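Search this site Search Enter keyword

Flurnis office lunchroom gets a reheating policy, and fish gets a hearing

By Carolina Vilela
March

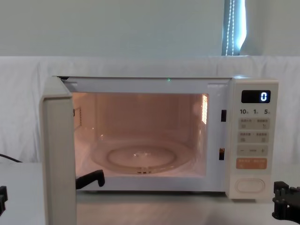 A microwave with its door open and its light on. (Carolina Vilela)

Tenants of the Flurnis Building voted Friday to limit the reheating of fish in the shared second-floor kitchen to the hour after 1:30 p.m., ending a dispute that had outlasted two leases and one marriage of convenience between the accounting firm and the map publisher.

The vote was 22 to 9. Turnout was the highest for any building question on record, comfortably beating last year's poll on the elevator, which at the time was not working.

Under the new rule, salmon, mackerel and "anything in the herring family" may be heated only in the late slot, with the hallway door shut. Shrimp is allowed at any hour, a concession won by the third floor after what one tenant called a frank exchange. Tuna melts were sent back for further study.

"I have eaten the same lunch for eleven months and I was not consulted about it once," said Karthikeyan Chowdary, who works at the lighting importer Gralell and brings mackerel. "Now I'm consulted constantly."

Parvathi Thampi, the building manager, said she had received complaints at a pace of several a week over the winter, when the windows stay closed. A few were signed. One came with a floor plan showing the direction of the smell, drawn to scale, and she admitted it was very good work.

She had first tried to settle things with money. A ducted exhaust hood from the supplier Nygård was quoted at $2,299 before installation, and the owners replied to that quote with a can of air freshener. The can was labeled Mountain Linen. Tenants describe the combination as worse.

Popcorn, long thought to be the next battle, was left alone, although the rule does say that whoever starts a bag must stay with it. Burned popcorn carries a $50 charge, payable to the coffee fund. Vesna Todorova of Flemska, the map publisher, asked whether the charge applied per bag or per incident. The discussion of this took up most of the second half of the meeting and drew in people who had come only for the parking item.

The parking item was postponed.

Enforcement remains vague. Thampi said she does not intend to stand in the kitchen and smell people's lunches, and that the sign-up sheet will work on trust -- "or on shame, whichever gets here first." The sheet was posted by the sink at the close of the meeting. By five o'clock it had two names on it, both of them Chowdary's.

Deepika Thomas, who voted against the limit and does not eat fish, said she opposed it on principle and also because 1:30 is when she has soup.

The rule takes effect Monday and will be reviewed in the summer, when the windows open again.

Contact the newsroom | Copyright, all rights reserved | Back to top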